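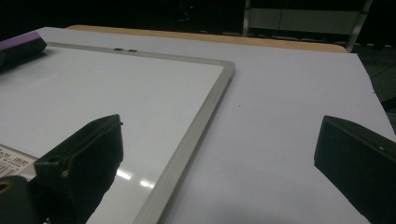 三月、夜十一時すぎ。コーヒーはもう三杯目。

今日でお試し期間の半分が終わったので、忘れないうちに書いておく。Wokachのハンドグリッパーキット、借りているのは30日間で、今日が15日目。早い! 最初の週なんて充電ケーブルの差し込み口を探していた記憶しかないのに。

今日の課題はホワイトボードだった。シャズナさん(Shahnaz Howladerさん、うちの研究室の共同研究先の人)が作ってくれた課題表の、真ん中あたりにあるやつ。机に白い紙を敷いて、その上にボードを寝かせて、紫のやつをつまんで、動かして、戻す。文章にすると一行で終わるのに、午前中がまるごと消えた。

まず、つるつるの面がむずかしい。天井の明かりがばっちり映りこんで、手首をちょっと傾けるたびに光の筋が動く。手元カメラの映像をあとで見返すと、ボードのまんなかへんが白く光っていて、自分で撮っておきながら「まぶしい」と声が出た。Wokachの説明書には「反射の強い対象物では照明を調整してください」と一行だけ。どう調整するかは書いていない。しかたがないので部屋の奥のほうの電気を消してみたら、背景が真っ暗になって、なんだか夜の水族館みたいになった。手元は見やすい。でも椅子の脚に足の小指をぶつけた。痛い。

グリッパーそのものは、わりと好きだ。黒い指が二本、握ると閉じて、ゆるめると開く。それだけ。前に使ったBrekkeのは握りがトリガー式で、一時間もやると人差し指の付け根がじんじんしたけれど、Wokachのは手のひら全体で握る感じなので、午後になってもまだペンが持てる。これは大きい。重さは346グラムとカタログにあって、台所のはかりに載せたら本当に346だった(こういうところが正直なメーカーは信用したくなる)。

気に入らないところも書いておこう。指が太い。太いというか、四角い。箱っぽいものをはさむには文句なしなのに、ボードみたいに薄くて平らなものを机から持ち上げようとすると、指先が下に入っていかない。枠のふちに引っかけようとして、紙ごとずるっと動かしてしまった。三回くらいやって、三回とも紙がしわになりかけて、あわてて手でのばした。替えの細い指は別売りだそうで、値段を見てそっとページを閉じた。

それから視野のこと。カメラが手元についているので、当然ながら自分の指がけっこうな場所を取る。今日もボードの隅の商品ラベルが指に半分隠れて、バーコードがちらっと見えるくらい。ラベルの文字なんて読めたものではない。課題には関係ないからいいのだけれど、これが「ラベルを読んでから取る」みたいな課題だったら泣いていたと思う。っていうか、ラベル、はがしておけばよかった。買ってきたまま使うからこうなる。

昼休みにシャズナさんに電話して、紫のやつをボードのどこに置くか決めてもらった。わたしはずっと端っこに置いていたのだけれど、「端と真ん中、両方やって」とのこと。ですよね。午後は真ん中からやることにして、おにぎりを食べながら課題表に書き足した。

午後の途中でトリュグヴェさん(Kristiansenさん。WokachをうちにすすめてきたJaroraの担当の人)からメールの返事がきた。わたしが先週送った質問は三つで、返ってきた答えは二つ。照明については「拡散板のついたライトをおすすめします」、指については「細型があります」(知ってます)。データの書き出しが途中で止まる件だけ、きれいに飛ばされていた。もう一回聞く。今度は質問を一つだけにして送る。これなら飛ばしようがないはず。

書き出しの件は地味に困っている。10分以上の録画をまとめて出そうとすると、進み具合のバーが最後のほうで動かなくなって、アプリを閉じて開きなおすと、なにごともなかったように完了している。完了しているならいいじゃないかとも思うのだけれど、ほんとうに全部入っているのか毎回開いて確かめるので、結局よけいに時間がかかる。今日は短く切って録ってみた。今のところ止まっていない。明日もこれでいく。

シャジア(Qureshi、隣の席)は同じ時期にDrevholmのキットを借りていて、夕方にお互いのを交換して握ってみた。Drevholmは軽い! おもちゃみたいに軽い! でも握ったときにカチカチ鳴って、シャジアはそれが「仕事してる感じがして好き」らしい。わたしはだめだった。五分で耳が疲れた。逆にシャジアはWokachを握って「重い、でも静か、くやしい」と言っていた。くやしいって何。

で、結局買うのか、という話。来月の頭には返事をしないといけない。今の気持ちだと六割買う、四割まだわからない。箱とか厚みのあるものをつかむ課題が多いなら迷わない。でも課題表のうしろのほうを見ると、薄いもの、やわらかいもの、ひもみたいなものが並んでいて、四角い指でいけるのかどうか。細型の指だけ試用に足せないか、それもトリュグヴェさんに聞きたい。いや、質問は一つだけって決めたばかりだった。別のメールにする。

明日やること。ライトの位置を変えてもう一度ボード。薄い布を持ってくる(台所のふきんでいいか)。紙の四すみをテープでとめる。これは今日最初にやるべきだった。あと牛乳を買う。

手を洗ったら、親指の内側に握りのあとがうっすら残っていた。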